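I-hsuan Kuo
Thread, 15 posts

1/ I have now been learning to sew for long enough to have opinions, which in my experience takes one weekend. A thread on small clothes, big rents and the slow death of the Follstead fabric district.

2/ When I moved here there were 20 fabric shops between the bus depot and the river. There are 5 now. One of them mostly sells phone cases, but it has a bolt of corduroy in the window, so I'm counting it.

3/ The landlord for most of that block is a company called Plutora. Its sign says "Curating Tomorrow's Makers." Tomorrow's makers are evidently going to make smoothies.

4/ Luo, the button place, is hanging on. The drawers have no labels. You describe the button you want and the woman at the counter looks at you until you describe it better.

5/ I once asked her for "a sort of normal button." We were both embarrassed for me.

6/ My sewing teacher is Anqi Ye, who learned in a coat factory and can put in a sleeve during the time it takes me to find the end of the thread. She has never said my work is bad. She says "we will press it."

7/ Pressing, for the uninitiated, is ironing with a sense of purpose. It hides a lot. It did not hide my first collar.

8/ Collars are where home sewing stops being relaxing. Two pieces the same shape, only one has to be a tiny bit smaller, and you have to flip the whole thing inside out through a gap the width of a pencil.

9/ Small clothes are worse. People assume a baby shirt is an easy start because there's less of it. There is less of it in the way there's less of a wristwatch.

10/ Went to the Matamwood remnant sale in December. Paid by the pound. I came home with nine pounds of lining and no plan, and I'd do it again.

11/ Someone there was selling a button collection, 3,141 pieces, sorted by number of holes. I asked if he'd split it. He looked at me like I'd asked to buy one of his children's arms.

12/ Anyway, the rent. Two of the remaining shops have leases up this summer. Neither owner wants to talk about it, and I've stopped asking while they're holding shears.

13/ People keep telling me you can get it all online. You can! You can get a gray that is blue, a cotton that is a rumor, and a zipper for a tent.

14/ If you're local, go buy a yard of something. You don't need to know what it's for. Half the sewing room at my place is fabric I don't know what it's for, and it's very well insulated.

15/ Next up for me is bias binding around a curve. Anqi says to cut it longer than I think I need. I cut it longer than I thought I needed. I'll be at Luo when they open, and then back at the remnant bin.

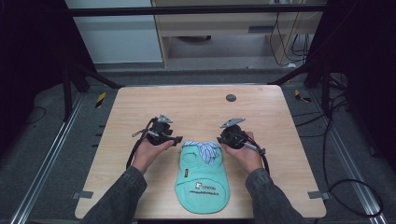 Page last changed: Thu 27 April

Striped collar on turquoise green, with matching trim on the opening and a curved seam lower down. See post 8 for my feelings about collars.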